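Last revised 10 March 2019. Questions on unit layouts at the Moffat building go to Callum Pringle at Grastau.

## How many units are in the building?

There are 783 units on 18 residential floors. The two levels below are retail and plant.
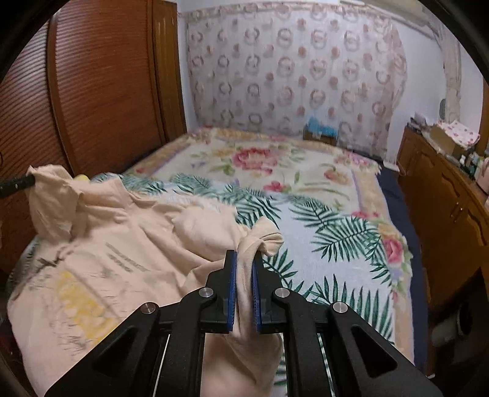 ## Who is responsible for the design?

Grastau is the architect of record. Culbridge handles structure. Tiburcio Cortés leads the facade package.

## What is the smallest unit type?

Type 6, a studio. Type 2 has the same width with a separate bedroom. Both use the same bathroom pod, and the riser sits on the corridor side.

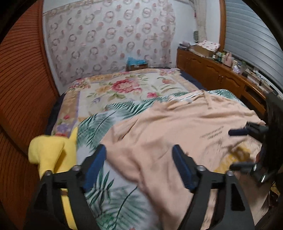
Bedroom dimensions on the plans are taken to the finished wall face. Closet depth is not included. In a small bedroom the bed takes up most of the usable surface, and clothing ends up spread on it, as with the peach garment in the photo. The Type 2 plan therefore keeps the closet door swing clear of the bed.

## Can partitions be moved?

Only those marked P on the plan. All others carry services or form part of the fire separation. Revised partition drawings will be issued in August.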